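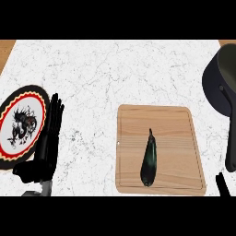
Soltell
Pas d'accord pour l'hydrofuge tous les ans. Le marbre blanc, chez nous, a été traité une seule fois à la pose et ça tient. Ce qui abîme, c'est le vinaigre et le citron.

Gistunix
Membre – 1293 messages
Le vinaigre, oui, tout le monde est d'accord. Mais pour le gras ? Une goutte d'huile laissée la nuit sur un plan non protégé, ça fait une auréole. J'ai payé 445 euros de reponçage pour deux taches près de l'évier.

Iltus
445 euros, c'est cher pour deux taches. Essayez d'abord un cataplasme de terre de Sommières, 20 heures sous film, puis on brosse. À refaire si besoin.
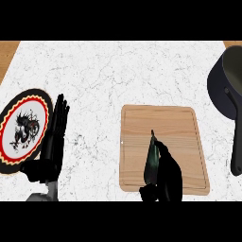 Plan en marbre blanc veiné de gris, avec l'assiette au dragon

Zepeda
La terre de Sommières marche sur le gras, pas sur les marques d'acide. Là, la surface est attaquée – il faut repolir.

Soltell
Exact. Et pas de pierre d'argile non plus, ça raye le poli.

Gistunix
Je maintiens pour l'hydrofuge. Le test est simple : quelques gouttes d'eau, on attend 8 minutes. Si le marbre fonce, il faut retraiter.

Iltus
Test fait mercredi, il a foncé près des plaques et pas ailleurs. Je peux traiter juste cette zone ?

Zepeda
Oui, sur pierre propre et bien sèche. Essuyez l'excédent avant qu'il ne colle.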